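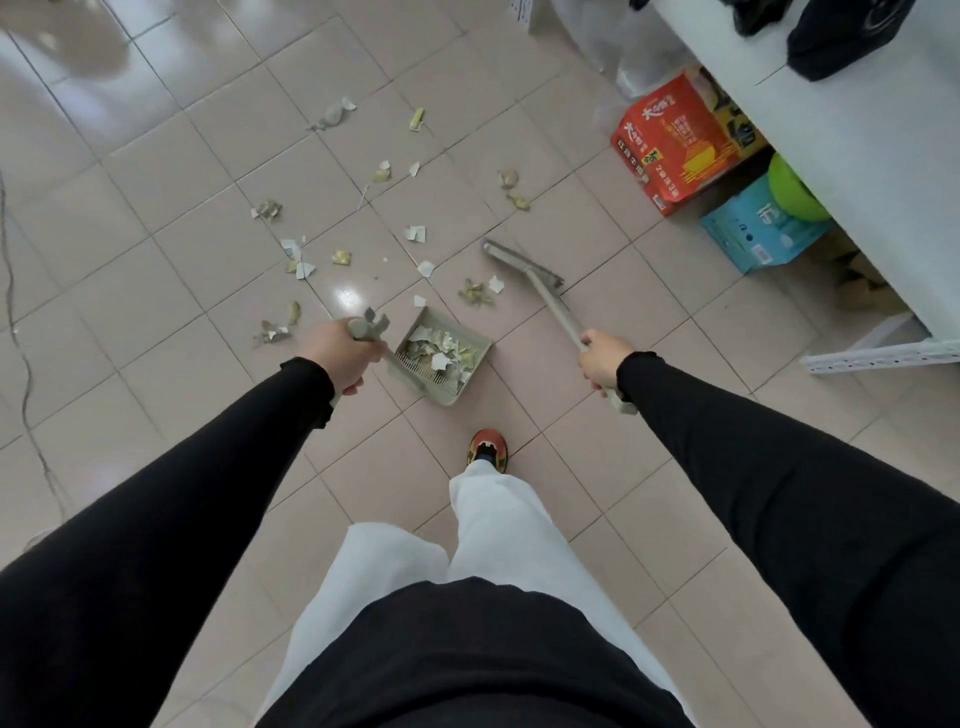 I finally moved the new site over last night, so if you are reading this you are on it. The old one had been going since I was taking on odd bits of design work from the flat in Plumstead, and it showed. It had a slider on the front page with five slides, and two of them were for services I no longer offer.

The plan in June was a light tidy. Change the typeface, swap the colours, write a new About page. Then I opened up the old theme to see how the colours were set and found them written into the page templates one by one, in three different ways. After an evening of that I decided to build it again from scratch.

Most of the work was in the content. I exported every post and page into a spreadsheet and went down it line by line, marking each one keep, rewrite or drop. There were 163 of them. A lot were notices saying I would be away for a week, or links to things that have since vanished. I kept the long posts on invoicing and on choosing a host, as people still write to me about those, and I kept most of the case studies.

The Tazi case study has been rewritten completely. The old version was 950 words and did not say what the client sold until near the end. Homa Najafi read it for me and crossed out the first four paragraphs, and I have left them out. She also asked why every project on the site was described as a refresh. I had not noticed. Two of them still are, and the rest now say what was done.

Skandley is the other one worth a look if you are thinking about a shop site. They came to me with a catalogue that had grown without any real order, and we spent far longer on the category names than on the look of the pages. I have put the before and after menus side by side. Anlow will follow when they have signed off the wording.

On the technical side there is not much to tell. The pages are plain files now, with no database behind them. The contact form was the only part that needed anything clever, and Amr Cherkaoui wrote that for me in exchange for a logo. He also set up the redirects, so old links should land in the right place. I tested the ones I could find in my own emails and 12 went nowhere – those are fixed. If you come across another, please send me the address you clicked on and I will sort it out.

Comments have gone. I was deleting far more spam than I was approving real ones, and the people who had something useful to say mostly emailed anyway. The old comments are saved, and I may add the better ones to the foot of the posts they belong to.

The logo is the same, apart from the spacing between the letters. I tried some 15 versions of a new one and did not like any of them enough to reprint the business cards.

Still to do: the search box, the print styles, and the prices page, where the figures for hosting are out of date. Until that is done please ask me for a quote and ignore what is on there. The newsletter sign-up works, but the welcome email still has the old address at the bottom.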